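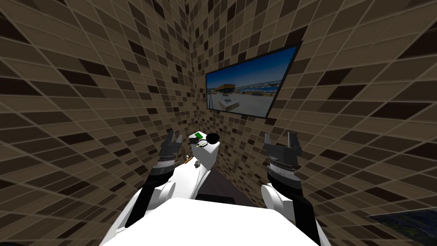 Pre-Purchase Checklist: Two-Arm Robot for Small Tiled Rooms
Tredbridge site, planning round 2, simulation stage

Status key: OK / OPEN / HOLD. Comments go under each item. Please add to them, the more the better at this stage!

1. Room fit
Status: OPEN
The tiled room in the simulation is a tight one, and I'm so glad we put a robot in it before asking for prices. Both arms reach in toward the white fixture with the torso close behind. Still to do: measure the door opening and the turning space at Tredbridge, then compare with the base drawing from Vakis.

2. Reach to the fixture
Status: OK for planning
The grippers come up level with the top edge of the white fixture, or near enough. Lovely to see that without a riser under the base (a riser was in the first budget, and I've moved that money to item 6).

3. Clearance at the walls
Status: OPEN
The right arm stands well out to the side against the tile. Ask Itport to run the elbow through its full swing on both sides and report the smallest gap. We want 50 mm or better everywhere. If we can't get it, price soft covers for the elbows.

4. Wall-mounted screen
Status: HOLD
There's a flat TV on the back wall above the fixture. Decide if the real room keeps one. If it does, we need a height limit set in the arm software, and I'd like that quoted as its own line so we can see what it costs us.

5. Small items
Status: OPEN
This is the part I'm most excited about. The little things at the fixture are just the sort of mix we should be buying for: a flat green piece, a round black one, a thin dark loop, and a slim brown-and-gold one near the left gripper. Flat and thin items are hard on plain fingers, so get a price for 3 spare finger sets with each arm. Wan has offered a loan set for testing in July. Let's take it!

6. Grippers and wrists
Status: OPEN
Parallel-jaw on both arms, same as our wish list. Check that left and right units swap without new brackets. Ask for the wash-down rating in writing, with the wrist included. The first quote listed a rating for the arm only.

7. Floor and step
Status: HOLD
There is a dark gray surface at the foot of the fixture, a low step or a mat. Find out which one the Tredbridge room will have before we order a base. A mat is easy. A step means the longer mount and a new floor plan.

8. Emergency stop
Status: OPEN
One button outside the door and one within reach of the torso. Both wired, no battery units. Include fitting in the quote.

9. Budget lines
Status: OPEN
Arms, torso and base on one line. Fingers, covers, stop buttons and training each on their own. Quotes good for 13 weeks so we aren't rushed. Spare parts prices to be fixed for the same period.

Next review: after Itport sends the swing results. Items 4 and 7 need an answer from the site first.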